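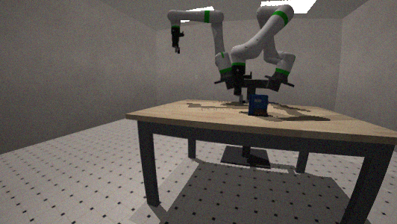 Figure 3. The two-arm cell in simulation during a remote-control demonstration. One gripper is lowered beside the box; the other is held clear of the table.

3.1 Collecting demonstrations

All demonstrations were given by a person controlling the two arms from a separate desk. The operator held one handle in each hand. Moving a handle moved the matching gripper, and a trigger under the forefinger opened and closed the fingers. The operator watched the simulated cell on a screen and had no sense of touch through the handles. We call this set-up Plalari in the rest of the paper.

The simulated cell is shown in Figure 3. Both arms are carried on a shared mount behind the table and reach over it from the far side. The work in this section uses a single small box standing upright on the tabletop. The task is to grip the box, lift it clear of the wood and put it down again, still upright, at a target position. Either arm may be used, but the operator had to choose one before the first movement and keep to it. The other arm was to be raised and left where it could not get in the way.

We set this last rule after an early trial in September. In that trial operators were free to rest the idle arm wherever they liked, and many left it low over the table. The learned controller then copied small drifts of the idle hand as if they were part of the task. Raising the idle arm removed most of the drift, and we also locked its joints in software once the working arm had started its approach.

Eight operators took part, all staff or students at the Greltbridge laboratory. Three had used the handles before. Each operator was given a short practice period, which was not recorded, and then worked through a list of starting positions for the box. The list was the same for everyone but the order was shuffled. After discarding runs in which the box was knocked over or the link to the handles dropped out, we kept 123 demonstrations.

3.2 Lowering the gripper

The slowest part of nearly every run was the last stretch before contact. Operators brought the gripper down beside the box, stopped with the fingertips close to the wood, and then moved sideways to bring the fingers around it. Several of them told us that they found depth hard to judge on a flat screen and used the shadow of the gripper on the tabletop as a guide. We had not planned for this. Shadows had been switched on only to make the rendering look closer to the real room, and we kept them on for all recorded runs.

The pause before contact causes a problem for training. While the operator is judging the distance the handles barely move, so the recording contains many steps with almost the same picture and almost no motion. A controller trained on the raw recordings learns to stop at the same place and sometimes does not start again. We therefore shortened each pause by removing steps in which neither gripper moved and neither trigger changed. Steps in which the fingers were closing were always kept.

3.3 Comparison with hand guiding

For the comparison we also recorded runs on the physical arms by hand guiding, in which the operator takes hold of the wrist and moves it through the task directly. These runs used the Gu controller in its free-moving mode. Hand guiding was quicker to learn and the approach to the box was smoother. It has two drawbacks for our purpose. The operator's hands and sleeves appear in the camera pictures, and it is awkward for one person to guide two arms at once. The second point matters little for the box task but rules the method out for the folding task in Section 5.

Both sets of recordings were converted to the Grustska format before training. Each step holds the joint angles of both arms, the opening of both grippers and one picture of the table. Operator identity was stored separately and was not given to the controller.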